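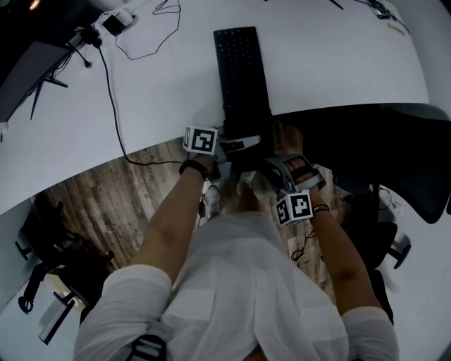
Cleaning a keyboard is a job most people put off until the space bar starts making a crunching sound, and by then there is usually enough toast in there for a second breakfast. Mine had reached that stage in August, when the letter N gave up halfway through a complaint to my landlord. Before you take anything apart, clear a big, pale surface to work on. A black keyboard laid lengthwise on a white table, running out to the table's edge, is what you want, as the crumbs show up at once and so does any spring that makes a run for it.

Home Repairs > Desk and Office > Cleaning > Keyboards

Print this page | E-mail this page

How to Clean a Keyboard Without Losing the Letter Q

Posted 26 March 2026

These steps are for an ordinary desktop keyboard with keys that pull off. If yours belongs to a laptop, do the first two steps and then stop. Laptop keys are held on by plastic clips the thickness of a fingernail clipping, and they have no interest in being put back.

What you need

A soft brush (an old makeup brush is better than anything sold for the purpose)
A keycap puller, or two bent paper clips and some patience
A bowl of warm water with a squirt of dish soap
Cotton swabs and rubbing alcohol
A dry towel you don't feel strongly about

Step 1. Unplug it

If the keyboard is wireless, switch it off and take out the batteries. I once skipped this and sent my boss a message consisting of 200 semicolons. She replied "Noted."

Step 2. Turn it over and shake

Do this over a trash can. Tap the back with your palm, tilt it, tap again. Then brush between the rows, always toward the same side. If you eat lunch at your desk, this will take longer than you expect and you may want to be alone.

Step 3. Take a photo of the keys

You think you know where everything goes. You type on it all day, after all. You do not know where everything goes. I was sure about the backslash, and I was wrong for most of an evening.

Step 4. Pull the keys

Start in a corner and lift each key straight up. Leave the space bar, Enter and both Shift keys alone if you can. They often sit on a little wire that goes back in exactly one way, and the keyboard won't tell you which. My old Ultus board had wires under 3 of the big keys and I still think about them.

Step 5. Wash and dry

Drop the keys in the soapy water for up to 11 minutes, swish them, rinse, and lay them face up on the towel. Leave them overnight. A hair dryer is faster, but it will also blow your Escape key behind the refrigerator.

Step 6. Clean the base

Brush out the loose stuff first. Dampen a swab with alcohol and work along the rows, changing swabs when they turn gray. Never pour anything into the base. The coffee already tried that.

Step 7. Put it back together

Press each key down until it clicks, using your photo. Plug in and type every letter once. If a key sticks, pull it off and check for a stray hair.

Related items

Getting Candle Wax Off a Desk
The Ernholm Office Chair: Stopping the Squeak
What to Do With a Drawer of Old Chargers
How to Wash a Mouse Pad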